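Noststead Floneck Bed, Natural Finish
Platform bed with open-rail footboard
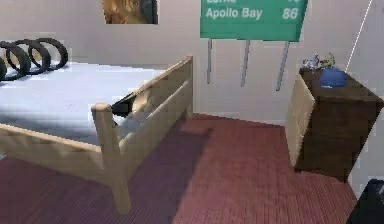
The Floneck in a carpeted bedroom, with a plain white sheet.

We've been making the Floneck for a good while now and it is still the bed we get the most mail about. It started as a one-off for Rekha Garg's guest room at the top of a very narrow stairwell, and the whole design grew out of that stairwell. Every piece had to make the turn at the landing! So the side rails come in two halves that join under the middle of the mattress with a steel plate, and the longest box in the shipment is shorter than most ironing boards.

The wood is ash from the Toprak mill, planed thick and sanded by hand, then finished with two coats of hardwax oil. We tried lacquer on the early beds and didn't love it (it chips at the corners where the vacuum hits). Oil wears softer, and you can touch up a scuff on a Saturday morning with a rag and a spoonful of the stuff we tuck in the hardware box. Ash darkens a little over the years toward honey, more on the side that gets sun, so if your bed sits by a window you may want to leave the blinds down in the afternoon for the first summer.

The footboard

Two flat rails between square-topped posts, and that's the whole thing. People do hang blankets on it. Harsh Sachdeva cuts all the posts in our shop, and he keeps the tops square with only the tiniest easing on the edges, so they feel crisp in the hand without being sharp on a shin. The post runs straight down to become the leg, one continuous piece, and this is why the bed doesn't rack when somebody flops onto it from the side.

If you are tall and like your feet over the end, ask for the low-foot version. Same posts, trimmed to just above the mattress support, same price.

Slats

Solid ash slats, gently bowed, screwed at both ends. We used to send them loose on a webbing strap and they walked. Since June every Floneck ships with the screwed slats, and if you own an older one and want to switch over, write to Bimla Upadhyay in our parts room and she'll send the screws and a paper drilling guide for free.

You do not need a box spring. A foam, latex or spring mattress goes straight on. Very thick pillow-top mattresses will fit too, though they'll hide more of the footboard than we'd like.

Specifications

Sizes: twin, full, queen, king
Wood: solid ash
Finish: natural hardwax oil
Clearance under side rails: 9 inches
Assembly time: 30 minutes for two people
Tools: hex key (included), Phillips screwdriver for the slats
Weight limit: 1,996 pounds, evenly spread, queen size on our shop test
Boxes: 33 pounds for the heaviest

Putting it together

Lay everything out on the carpet first and find the letters stamped inside each joint. Start with the footboard, then the side rails, then the headboard end. Leave every bolt a half turn loose until the frame is standing square, measure corner to corner both ways, and then go around and snug them all down. Give them one more turn after a couple of weeks, when the wood has settled into your house. The center leg has a screw foot, so on thick carpet wind it down until it just takes weight.

On hard floors use the felt pads. They're in the small envelope that everybody throws out with the packing paper, so look twice.

Care

Dust with a dry cloth. For anything sticky, a damp cloth and a drop of dish soap, wiped along the grain and dried right away. No silicone sprays please, they get into the oil and make later touch-ups blotchy.

From owners

"Took it apart and moved it up three floors in a building with no elevator. Went back together as tight as the first time." Victor Okoth, king size

"I wanted a plain bed and this is a really lovely plain bed. My only gripe is that the hex key is short and my knuckles paid for it." Sarita Chaturvedi, queen size

(We've switched to a longer hex key. Thank you, Sarita!)

Goes well with

Ornbridge nightstand, same ash, one drawer
Ornbridge blanket bench
Floneck trundle, twin and full only

Page updated Jul 27, 2021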